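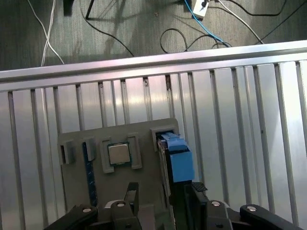

3.2 What people kept and what they tossed

I went into the Drilwood survey thinking folks hang on to old computers because of the files on them. Boy, was I wrong about that! Of the 237 households that wrote back, 126 said they'd already moved everything they cared about to a newer machine, and they still had the old one in a closet. So I started asking about parts instead, and the answers got a lot more fun. People could name the pieces they felt bad throwing out (mostly memory and the processor, the square chip with the silver metal lid in Figure 2, near the middle of the gray board, with a blue stick of RAM standing to its left). Cases and cables got no love at all.

Money came up less than I'd guessed. Only five households had ever tried to sell a part, and all five lived in Pakden, where the Ojala swap shop takes trade-ins on the spot. I mailed 500 forms in January, so I know I'm hearing mostly from people who like talking about their closets, and I come back to that in Section 5.

Figure 2. Computer parts on a gray plastic board, with the processor near the center and a memory module to its left.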